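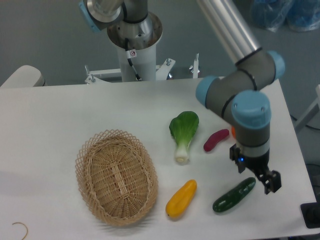
Notebook entry, 26th November – grasp planner, basket task

Purpose. To check the revised grasp ranking on the produce set before it is merged into the Kenis branch. The task is to place each toy item in the wicker basket, starting with the cucumber.

Changes under test. The planner now scores candidates by the long axis of the segmented item. Approach height was raised by 30 mm and the pre-grasp pause set to 2 seconds. Perception settings are those carried over from May.

Observations. The orange item was poorly segmented whenever the arm stood in front of it. The tracker dropped its label and assigned a new one after each move. The bok choy mask was stable, but the planner preferred the leaf to the stalk – a scoring fault, logged under Peltside.

Actions. D. Sorrentino is to add a mask for the arm's own links before segmentation. The label timeout goes from 2 to 5 seconds in the meantime. The merge is on hold until both changes have been run on the same layout.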